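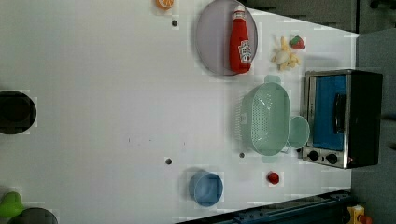
Thitima Khamphan wanted to know first thing whether play kitchens really need that many pieces, and couldn't a kid do just as well with a spoon and a box. Fair question. Our answer is yes, a kid could — but the new Samgate Play Kitchen Library lends out the rest for free, starting in August.

Samgate, the toy lending room on the Troludov side of town, opens its kitchen shelf to all member families. More than 430 pieces to borrow. Pots, bowls, pretend fruit, cups. Loans run 5 weeks, no late fees.

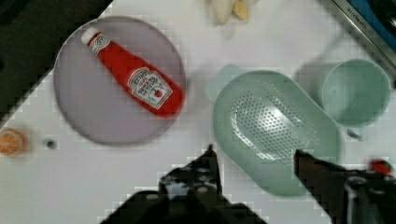 Sorting took most of the summer. Sets were put together by color and by use, so a child can find what goes with what. The green cup and the colander go out as a pair, for instance, and the plate travels with the ketchup. Parents asked for fewer loose bits, we listend. Each set comes with a list taped in the lid, please check it before you bring things back.

Funding came from Yazıcı, a local hardware store, which gave 4000 dollars for shelving and bins.

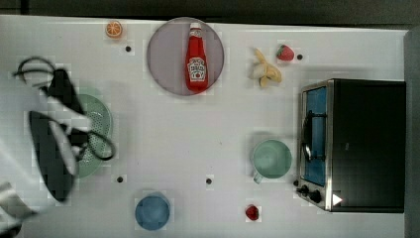 Bins are still short, by the way. Clean ones with lids, any size — drop off at the side door before 6 p.m. Play food also welcome, nothing chewed.

"We want it used, scuffs and all," said Dilek Işık of Samgate. "Come borrow a kitchen."

Membership is free for the first 200 familes. Sign up at the desk.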